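Paper bag

A paper bag is a bag made of paper, most often brown kraft paper, used for carrying shopping, food and small goods. It is one of the most familiar bits of packaging in the world, and a remarkably clever one – a single sheet, folded and glued, that stands up by itself and stores almost flat.

Materials

Most brown bags are made from kraft pulp, which keeps its long wood fibres and so resists tearing far better than newsprint. The name comes from the German word for strength. Unbleached pulp gives the well-known tan colour, while bleached pulp gives the white bags favoured by bakers and chemists. Paper is usually sold by weight in grams per square metre, and a sheet of 80 grams makes a good light grocery bag.

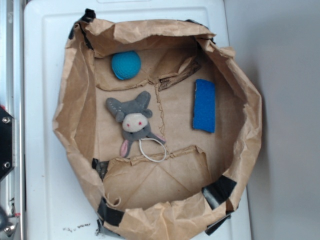
Shape and folding

The earliest machine-made bags were shaped like envelopes, with a narrow bottom that would not stand on a counter. The flat-bottomed bag, which arrived in the second half of the nineteenth century, changed everything! A shopkeeper could now open a bag with one flick and fill it with both hands. Pleats down the sides, called gussets, let the bag open into a box and fold away again along the same lines. The standard grocery pattern has 2 gussets and 4 upright corners.

Some makers have played with the form. The Bellano bag has a rolled top that doubles as a handle, and the Orley works is fondly remembered for a bread bag with 18 tiny air holes, which kept crusts crisp in August heat.
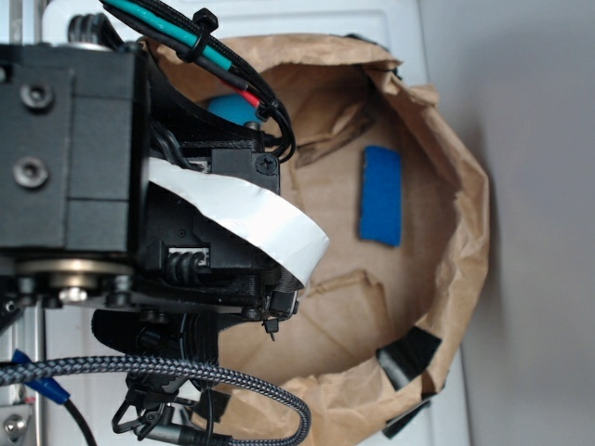 Reuse and recycling

Clean paper bags can go in with ordinary paper recycling, though grease and food scraps spoil the pulp. Plain ones also compost well, especially when torn into strips and mixed with grass cuttings. They have a delightful second life at home too: covering schoolbooks, ripening pears, storing mushrooms, or cut up for dress patterns and puppets.

Collecting

Printed bags from old shops are now collected with real passion. Those from Wike and Medex are sought after for their bold two-colour lettering, and unfolded examples fetch the best prices.

See also: Cardboard box, Kraft process, Shopping bag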